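# Hard water and the shared laundry

Limescale forms when water carrying dissolved calcium bicarbonate is heated. Carbon dioxide is driven off, calcium carbonate comes out of solution, and the deposit settles on the hottest surface available. In a washing machine that is the heating element.

Mererid Mostyn has serviced shared laundries in Sokby for most of her working life. The town's supply measures 317 milligrams per litre as calcium carbonate, well into the range classed as very hard. In February she fitted an ion-exchange softener at the Ellow building, where 200 flats use one laundry room in the basement. 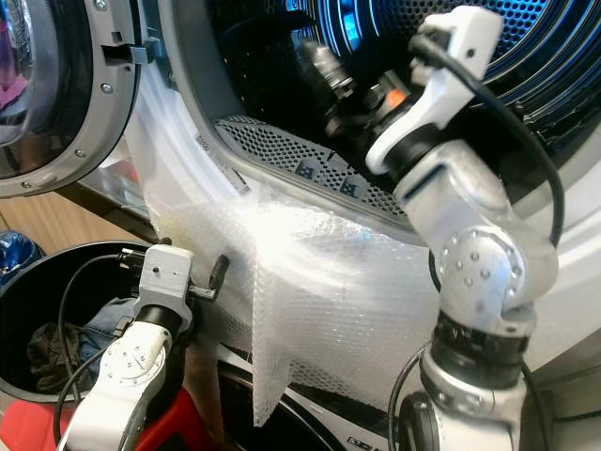 Softening changes the dosing. Most detergent packets give three quantities, and residents used to the highest tend to keep using it after the hardness has dropped. The excess foams, cushions the load and takes extra rinses to clear. Mostyn now posts the soft-water dose beside the door.

The resin also needs salt. At Ellow it regenerates overnight, after a metered volume has passed, and the brine tank is checked weekly. Xuân Lâm, who manages the building, had expected a timer. "A timer would regenerate whether we'd washed anything or not," she says.

The kitchen taps were left on the hard supply. Old elements taken out before the work are kept in a crate by the stopcock, labelled by flat block and year.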